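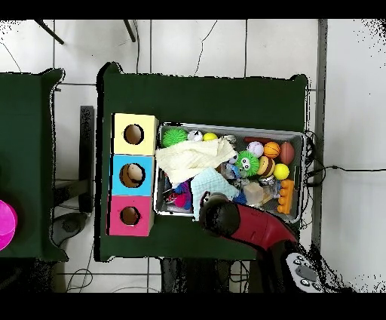

Church Kitchen and Hall Tips: Running a Lenten Soup Supper

Our parish has put on soup suppers through Lent for a good while now, and new helpers keep asking for the same instructions. Abla Zoubi, who ran the kitchen before me, kept hers on index cards. I have copied out the ones we still use and added a few of my own. Quantities are for a hall of 200. If you feed fewer, cut the recipe down but keep the order of work.

Soup

Soak the lentils the night before, even the kind that says you don't have to. They cook more evenly in a big pot.

Start the onions at 2 in the afternoon. A deep layer of onions takes far longer than the recipe card says, and you can't hurry them with a high flame. Use two wide pans and move them to the stockpots when they are soft.

Salt in stages. A third goes in with the onions, a third when the lentils are tender, and the rest after you taste. Keep one pot unsalted until the end for people on restricted diets and label the lid with masking tape.

If the bottom catches, don't stir. Turn off the heat, ladle the top into a clean pot, and leave the scorched layer where it is. Fill the bad pot with hot water and baking soda and let it sit until after the service.

Meatless means the stock too. Check the bouillon. We were caught out one April by a jar of chicken base with a green lid.

Bread

Ask for it sliced. If it comes whole, slice it before the soup is finished, on the long counter, and cover it with a damp towel wrung out hard. Day-old loaves come back well if you wrap them in foil and give them 15 minutes in a low oven.

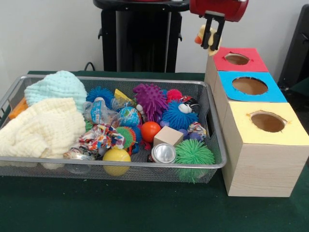 Set the butter out an hour ahead. Cold butter tears the bread and slows the line, and a slow line backs up into the hallway where the coats are.

Tables and linens

Candle wax: let it harden, lift what you can with the back of a butter knife, then put brown paper over the spot and press with a warm iron. Move to clean paper as it soaks through. Colored wax may leave a stain, and that needs a little rubbing alcohol on a white rag. Test a hem first.

Soup on purple cloth should be blotted with cold water right away. Hot water sets tomato. We wash the purple by itself, always, after Nabil Hourani put it in with the altar linens and we had lavender purificators until Easter.

Speaking of those, altar linens don't go in the kitchen wash at all. They are rinsed first by the sacristans and the rinse water goes down the sacrarium or onto the ground. If you find one in the dish towel bin, set it on the sacristy shelf and leave a note.

Wobbly folding tables can be fixed with a piece of inner tube glued under the short leg. Folded bulletins work for one evening and then somebody kicks them out.

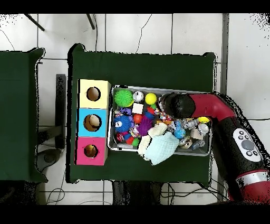 Cleaning up

Fill both sinks before grace is said, one soapy and one plain. Bowls go in as they come back. Spoons go in a bucket of hot water by the hatch, handles up.

Count the ladles. We own 23 and they travel – two turned up in the rectory last year and one in the nursery cupboard.

Leftover soup has to cool fast. Pour it into shallow pans no deeper than two inches and get it into the refrigerator. Don't put a full stockpot in there with the lid on. The middle will still be warm at breakfast.

Dry the big pots on the stove with the burner on low for a minute, then stack them with a dish towel between each. Prop the refrigerator in the back hall open if it has been emptied, and unplug it.

The key to the pantry hangs inside the broom closet door, on the left. Put it back there before you turn off the lights.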